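Bench walk-through, Gralturthorpe workshop, Thursday morning

Sheet 12, bench by the window. I did this one with a coffee in my other hand, so forgive the handwriting if you're reading the paper copy!

Floor clear under bench: OK. Swept right up to the wall (thank you, whoever did that).

Power strip: OK, but it's the old Papadakis one and I'd love to see it go. Fixed 15 inches off the floor like we agreed.

Bench top level: OK. I put the little Drondis level on it twice and it was happy both times.

Lighting: OK, maybe too OK. White surface plus overhead lights is a lot before 9 a.m., and I've asked if we can try a dimmer setting.

Work mat: PASS with comment. It lies flat and the corners aren't lifting. A few faint scuffs, nothing I'd replace it for, and I do like a black mat on a white bench – you spot a dropped screw on the bench so fast.

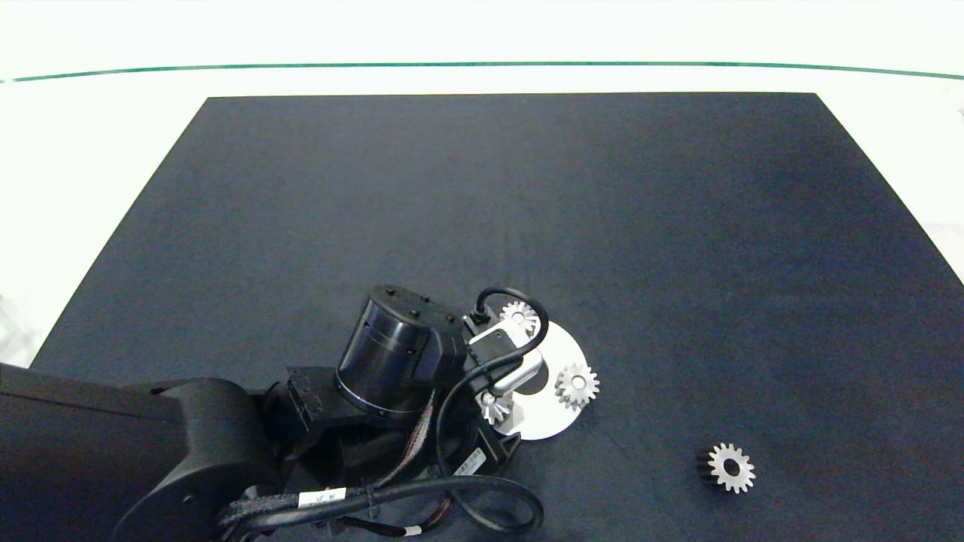

Etus wrote back that scuffs are fine by them too, but they'd like the mat wiped down every week and turned around once a month so the wear evens out. Fine with me, added to the sheet.

Fire extinguisher tag: in date.

Still open: dimmer, power strip.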